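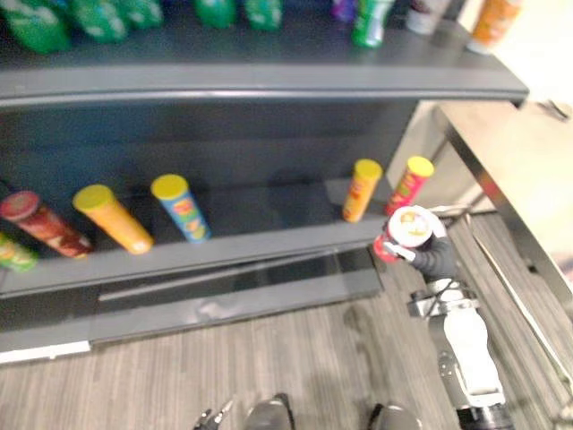
Unit pricing on shelf labels should use one base unit per category. At the Brosenby stores it does not. Canned snacks are priced per ounce, bagged snacks per pound, and the buyer has to convert.

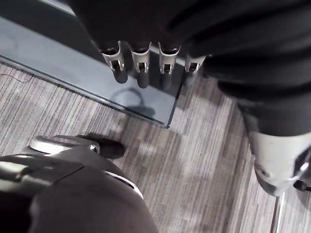
*Metal fingertips over a glass panel.*

The usual objection is cost. Label software such as Skatorel stores the base unit as a single field, so a category can be changed in one edit. Reprinting 500 labels is almost a full shift of work, once.
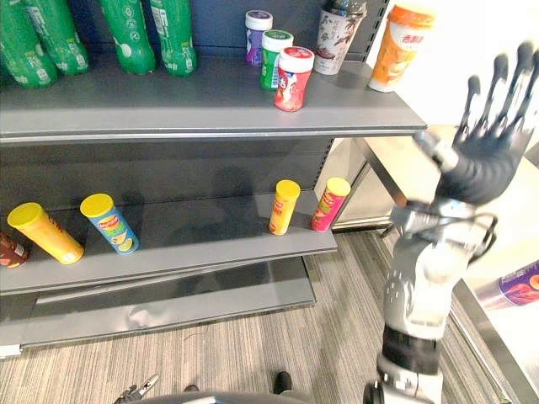 Type size matters as well. A unit price set at a quarter of the height of the main price can't be read from the aisle. Half the height should be the minimum.
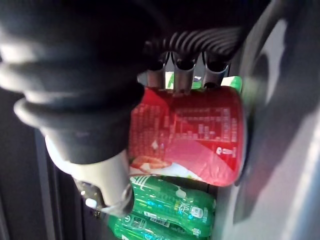
Should small stores be exempt?

Only those with handwritten labels. A store that prints its labels already has the package weight on file.

Pirihi switched in April and kept its old label stock.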